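6. When the gripper won't let go

My Prula arms did this in September, so learn from me!

1. Hit stop if a gripper stays clamped on the fridge door.

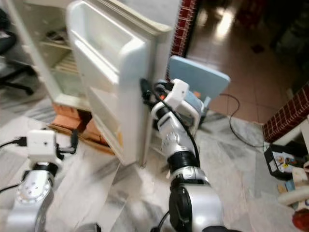
Fig. 6a: Right gripper on the door edge

Caution: never yank the door. Keep fingers clear of the jaws.

2. Release, then try again at the table, at 40 per cent speed. 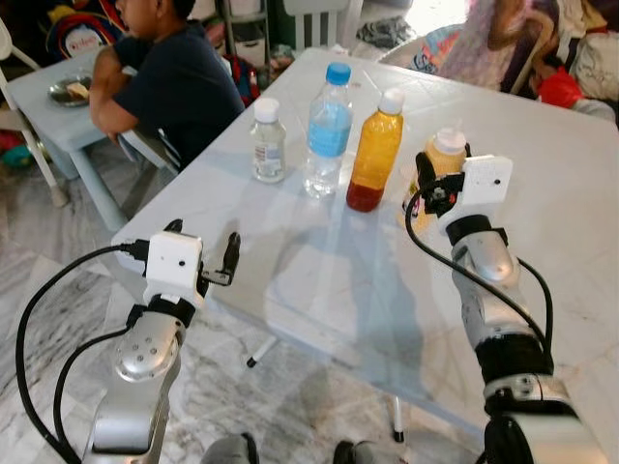 Fig. 6b: Right gripper close to the end bottle

Note: check the cable has slack (mine had snagged, silly me).

3. Go back to the fridge and park both arms low before you restart.

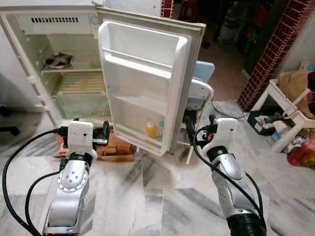 Fig. 6c: Door open, both grippers in front

Still stuck? Log fault 57 and ring Marlina Saragih.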